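Care and Storage of Everyday Plastic Drinkware
Household Guidance Sheet, Carnegie Residence Services

Reusable plastic cups are issued to each of the 194 shared kitchens managed by this office. The following guidance applies to washing, drying, stain removal and storage. It replaces the sheet posted inside cabinet doors before February and may be used equally well in a private home.

Before washing

Empty the cup completely and rinse it under cool running water. Milk, juice pulp and protein drinks should be rinsed out as soon as the cup is finished with. If a sink is not free, fill the cup with cold water and leave it on the counter. Hot water sets milk residue and should not be used for the first rinse.

Check the underside for a dishwasher symbol. Cups without one are to be washed by hand.

Washing by hand

Use warm water, a small amount of unscented dish liquid and a soft sponge or bottle brush. Steel wool, scouring powder and the green side of a two-sided sponge leave fine scratches, and scratched plastic holds stains and odors. Wash the rim first, then the inside, then the outside. Ribbed or textured cups need a soft brush worked up and down in the direction of the ribs, as a sponge tends to pass over the grooves.

Rinse until the water runs clear and no film can be felt with a fingertip. Residents who report a soapy taste have in most cases used too much liquid. Half a teaspoon is enough for a full basin.

Drying

Cups are to be air-dried upside down on a rack or a clean folded towel. A cup placed mouth down on a flat, solid surface while still wet traps moisture inside, and a stale smell may develop by the next morning. Once the cup is fully dry, it may be kept mouth down on a shelf or counter to keep dust out.

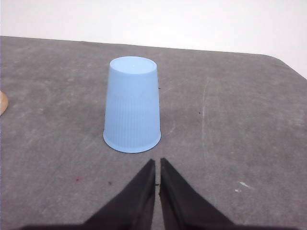 Allow at least two hours on the rack in a heated kitchen and longer in a cool one. Dish towels may be used on the outside of the cup. If a towel is used on the inside, it must be fresh that day. Cups should never be placed on a radiator, on a stove or in an oven to speed drying.

Removing stains and odors

Coffee and tea stains respond well to baking soda. Mix one tablespoon with enough water to form a paste, spread it over the stain with a damp cloth, leave it for 15 minutes and rinse. Ngân Bùi of the kitchen services team recommends a second application before any stronger product is tried.

For odors, fill the cup with equal parts white vinegar and water and let it stand overnight. Rinse twice in the morning. Never combine vinegar with bleach or with any cleaner that contains bleach.

Scuffs on the outside of a cup can often be reduced with a damp cloth and a little of the same baking soda paste. Rub lightly in small circles. A mark that remains after two attempts is probably in the plastic itself and is of no concern if the surface feels smooth. Adhesive left by labels comes away with a few drops of cooking oil, left for ten minutes and then washed off with dish liquid.

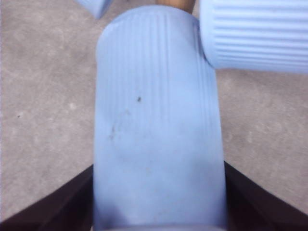
Photo: Yasaman Mazandarani / Carnegie Residence Services

When to replace a cup

A cup should be taken out of use if it is cracked, if the rim is chipped or rough, if the inside is cloudy with scratches, or if an odor remains after the vinegar treatment. Warped cups that rock on a level surface tip easily and should also be retired. They may be kept for dry uses such as sorting screws, starting seeds or holding paintbrushes.

Storage

Stack no more than six cups together. Taller stacks lean, and the lower cups become wedged. Should two cups stick, fill the inner one with cold water and stand the outer one in warm water for a minute, then twist gently. Do not pry them apart with a knife.

Keep cups away from onions, spices and scented cleaning products. Shelf liners should be lifted out and wiped once a month.

Requests

Replacement cups are available from Rostyslav Hnatiuk at the supply desk, Room 736, until 4 p.m. Kitchens requesting more than six at one time should complete Form 1213 and return it to the same desk.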